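**Clistport** is a workshop and training hall where warehouse staff teach picking machines to handle small goods by doing the handling themselves. It is run by Skultine, a mid-sized packing firm, and is best known outside the trade for a long argument about chairs.

## Background

Skultine packed drinks and household goods by hand until its managers visited a rival and came home worried. The first machine they bought, the Jiver, could lift a crate all day and could not be trusted with a bottle. Staff called it "the lodger", on the grounds that it took up space and did no washing-up.

Min-kyu Ki, then a shift leader, proposed that packers carry the gripper by hand and let the machine learn from their movements. The firm agreed, and moved 19 packers to the new work in October.

## Work

Trainers take a hand-held gripper to the goods and repeat a short task, such as lifting an item out of a tray and setting it down again. The daily target was first set at 700 goes per person. It was lowered to 564 after Hyun-seo Wang asked the manager who had chosen the figure to try it before lunch.

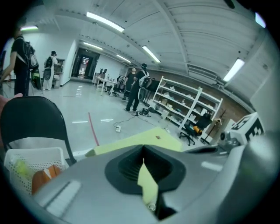 *Photo: Nelly Villca / Skultine staff newsletter*

Trainers work standing and move about the hall with their equipment, and backpacks are a common sight. The floor is marked with red tape, the meaning of which is explained on the first morning and disputed from then on. Chairs are provided, folding and wheeled, and in the early months they were mostly used to put things on. The union representative, Hye-jin Woo, raised this at four meetings running. Sitting breaks were written into the rota shortly afterwards, and the minutes record that the chairs were "to be cleared of objects where practical".

## Effects on staff

Packers who moved to training kept their pay grade and gained a new job title, "handling tutor", which most of them decline to use. Sore backs from crate work became rarer. Sore wrists took their place.

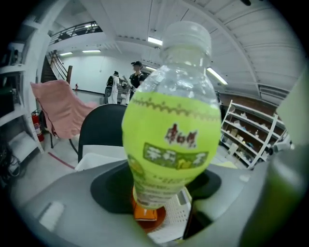 Opinion on the change remains divided by age and, to a lesser extent, by wrist. Older packers tend to say that the work is lighter but duller, and that they miss talking across the line. Younger ones like the hours. Drinks cause the most trouble in both camps: a clear bottle with a ribbed screw cap and a bright green label looks like an easy thing to pick up, and any packer would do it without a thought -- the difficulty lies in doing it the same way again, slowly, with a gripper in place of fingers. Villca has described the job as "being asked to explain how you walk".

A bonus of 3000 for each trainer was promised when the Jiver packed its first full order unaided. Whether the order in question was full is still before the grievance panel, one box having been finished by Ki, who says he was only tidying.

## Later changes

The Hong, a lighter machine with softer fingers, was introduced on June 14, 2023. Þröstur Thygesen, head of operations, told staff that no jobs would be lost to it, and none has been so far, though two vacancies on the packing line were left unfilled and later removed from the chart. The Jiver was returned to lifting crates. Staff still call it the lodger.

## See also

- Order picking
- Repetitive strain injury
- Job rotation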